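4 Inbetriebnahme der Küchenwaage Faltmont 2

4.1 Aufstellen

1. Suchen Sie eine ebene Fläche. Der Kühlschrank ist eben, vibriert aber und kommt nicht in Frage.
2. Ziehen Sie den Isolierstreifen aus dem Batteriefach. Er ist kurz und reißt gern ab. Eine Pinzette gehört nicht zum Lieferumfang.
3. Stellen Sie die Waage direkt auf die Arbeitsplatte, auf alle Füße.

Achtung: Schneidbretter mit Saftrille sind als Unterlage ungeeignet. Ein Fuß findet die Rille immer.

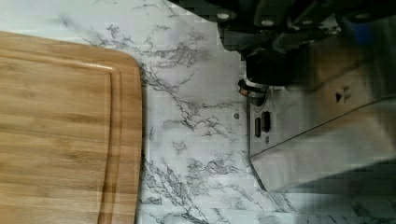
Abb. 7: Schneidbrett mit Saftrille

4.2 Nullstellen

4. Drücken Sie TARA und lassen Sie los. Warten Sie, bis die Anzeige stillsteht. Wer sich dabei auf die Arbeitsplatte stützt, wiegt sich mit.
5. Legen Sie das Prüfgewicht mittig auf. Zeigt die Waage 49 g, ist alles in Ordnung. Zeigt sie etwas anderes, wiederholen Sie Schritt 4, diesmal ohne Ellbogen.
6. Zeigt sie weiterhin etwas anderes, lesen Sie Abschnitt 7. Er ist länger, als uns lieb ist.

Hinweis: Die Einheit wechselt bei langem Druck auf TARA von Gramm zu Unzen. Falls Ihr Kuchenteig plötzlich erstaunlich wenig Mehl verlangt – einmal lang drücken, dann stimmt die Welt wieder.

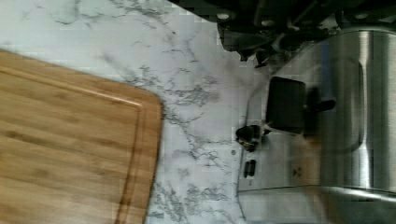 Drustitz, im April

4.3 Nachtrag zur Reinigung

Seit der letzten Auflage haben uns einige Zuschriften erreicht, daher in aller Deutlichkeit: Die Wiegeplatte ist abnehmbar und darf in die Spülmaschine. Die Waage darf es nicht, auch nicht im Schonprogramm.

7. Platte nach oben abziehen. Nicht drehen.
8. Gehäuse mit einem feuchten Tuch abwischen. Feucht heißt ausgewrungen.
9. Platte trocken wieder aufsetzen und erneut nullstellen (Schritt 4).

Ersatzplatten bestellen Sie unter der Teilenummer 85. Fragen beantwortet Antonina Maksymiv vom Kundendienst, freitags nur bis mittags.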